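Clondley Community Boards > Food and Drink > Hot chocolate too thin

marrowfat_jean
Evening all. I've been making hot chocolate for my two grandchildren every Sunday since the weather turned, and I'm sorry to say it comes out like brown milk. I use a good heaped spoon of cocoa, whole milk and a bit of sugar, and still it has no body to it whatsoever. My mother's was thick enough to stand a biscuit in. What am I missing?

tollgate_pete
Cornflour, Jean! Half a teaspoon per mug, mixed to a paste with cold milk first, then stir it in and let it bubble gently for 2 minutes. My nan did it that way and I've never found better.

Na-rae Woo
Oh, I do have to disagree with Pete a little (sorry Pete — I know we had this same quarrel over gravy). Cornflour thickens it, but to my mind it always tastes slightly of custard. I use real dark chocolate, 4 squares to a small cup, chopped fine and melted slowly into the milk. And do use a small cup, because it's so rich that a big mug beats most people. I'm fond of the chubby ringed sort myself.

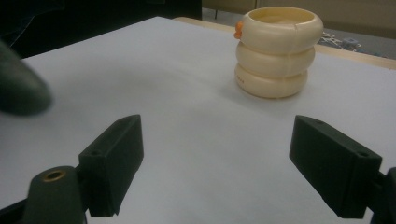

How do you stop the chocolate going grainy in the milk?
Keep the heat low and start with just a splash of warm milk, stirring until it's a smooth paste, and only then add the rest bit by bit.

tollgate_pete
Custard! I'm wounded. Mine has never tasted of custard, Na-rae, you must be putting in far too much. And chocolate squares every week gets dear.

Na-rae Woo
You may be right about the cost, I'll give you that. I buy the big bags of buttons from Yoon on the high street when they're reduced, and a bag lasts me nearly 11 cups if I'm strict with myself, so it isn't so wicked.
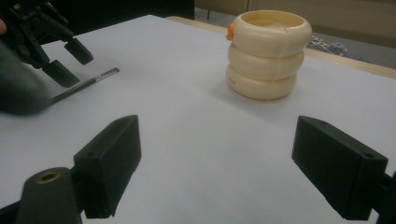 The other thing I'd say, Jean, is a pinch of salt, and a proper whisking at the end while it's still in the pan. Then let it sit for a moment before you pour, as it thickens up a good deal when it cools.

marrowfat_jean
Thank you both, you are dears. I've got cornflour in the cupboard, so Pete's goes first, and I'll look in at Yoon for buttons after. The children can be the judges.

tollgate_pete
Mine will win. Cold milk for the paste, mind, or you'll have lumps.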